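Tuesday, October 21, 2025

Rain all day, so I stayed in and worked on the Tannous index. I have now been through every issue of the weekly from the first run except the ones I don't own, and I don't expect to own those soon. The last one I saw for sale went for more than I spend on groceries in a month.

The problem at the moment is the lettering on the Plallari strips. For years I had them down as the work of one artist, start to finish, because the signature never changes. This morning I laid out the episodes from the middle of the run and went along them with a magnifier. The exclamation points are different. In the early ones the stroke is a plain wedge with a round dot. Later the stroke gets thin and leans to the right, and the dot turns into a small dash. The balloons change at the same point. The tails used to be straight and now they hook.

A letterer can change without the artist changing, so I'm not ready to say the drawing is by someone else. But the hands look off to me too. The first artist always hid the thumb when he could. In the later episodes the thumb is out in front, and the fingers are separate and a bit stiff. I made a page of notes and clipped it into the folder with the photocopies.

I had lunch late, soup and the end of the bread. Read the letters column of an old Multmont annual while I ate. One reader complained that the dog in the Plalby stories had changed color between two issues. The editor replied that the dog had been "out in the sun." I copied that down, though I have no place to put it in the index. 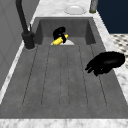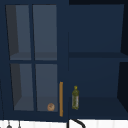 After lunch I went back to the Plalby stories, which I had meant to leave until winter. There are 19 of them by my list. I had 8 marked as certain, and the rest marked with a pencil question mark. I erased two of the question marks today. One story has the same street corner as a certain one, with the same crooked mailbox, drawn from the other side. The other has that long pause panel where two people look at each other and don't speak, and then the small panel after it with only feet. I have not found that pairing in anyone else's pages from the period.

I also took one story off the list altogether. I liked it being his. It's funny, and the ending is good. But the backgrounds are too full. He never drew a bookshelf with all the books in it, he drew four or five and let the rest go to lines. Whoever did this one drew every spine. I wrote "no" next to it and the date I first read it, which was in 2000, in a hotel with bad light. I should have known better then.

The database gave me trouble in the afternoon. It wouldn't sort the reprints after the originals, and put them all at the top. I fixed it by adding a column, which means I now have to fill in the column. Entry 1594 is where I stopped. I'll start there tomorrow if the scanner is working. It has been leaving a gray line down the left side of every page, and cleaning the glass did not help.

I wrote to the man in the collectors' club who has the bound Tannous volumes and asked if he would check one page for me. I want to know if the printed page number in his copy runs into the art, as it does in mine, or if mine was trimmed badly. He usually takes a week or so. If his is the same, then the page was drawn for a different size and moved over from some other title, and I would have to look at all the Plallari pages again with that in mind.

I put the box with the Multmont annuals back on the high shelf and got the smaller one down for tomorrow. My eyes are tired. Need more acid-free sleeves, the large size, and staples.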